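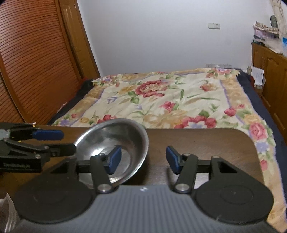
December 30, 2018

Cold all day and gray by three. I decided this morning that the back bedroom would be finished before the new year, and it nearly is.

The table is in front of the bed now. I had it under the window at first, but the radiator is there and the top gets too warm, so I pulled it across after breakfast. It is the dark brown one from the house in Kisstead. I had forgotten that the corner was rounded. I oiled it in August and it still looks all right, though the grain hardly shows unless the lamp is on.

The floral quilt is on the bed, the cream and pale yellow one. It was in the cedar chest with the tablecloths and needed airing. I hung it over the stair rail for two nights and the smell has mostly gone. The blue blanket is folded in the closet if anyone gets cold.

Spent the rest of the morning on the kitchen boxes, which have been stacked in that room since we moved. Went through them at the table so I wouldn't have to carry everything downstairs twice. The shallow steel bowl was in the second box, wrapped in a page of the Grurcombe paper. I thought I had left it at my sister's. Mother used it for shelling peas and later for keys. It polishes up well with a dry cloth. I'll keep it upstairs for now, for rings and change and whatever people take out of their pockets at night.

Gave away: the fondue set, the bread machine, two cake tins with rust in the seams. Kept: the good colander, the rolling pin, the jelly molds (I don't know why). The glass lids don't match any pan I own, and they are in a bag by the back door until I make up my mind.

Lunch was soup and the end of the rye loaf.

Welington Holanda came by at two for the bread machine. He stayed for coffee and told me the road to Urnow is closed again past the bridge. They had to go the long way with the trailer and it added 88 miles over the week. He looked at the window latch for me. It needs a new screw, longer than the one in it. He thinks the hardware store in Sampaio will have them and that I shouldn't bother ordering.

Paid the oil bill after he left, $242. It was less than last winter's but we have been keeping the upstairs heat off, and that will change this week with company here.

Still to do in the back room: curtains hemmed on the left side, a bulb for the small lamp, a hook on the door. I measured for the rug again and it will fit if the bed moves up to 3 inches toward the wall. I don't want to move the bed by myself.

Ellen called after supper. They are leaving early and should be here by dark tomorrow, depending on the bridge. I told her about the road. She asked whether I still had the yellow quilt and I said it was already on the bed. She wants her old desk chair in there too, so I will bring it down from the attic in the morning and wipe it off.

Knees sore from the stairs. Bed at nine thirty.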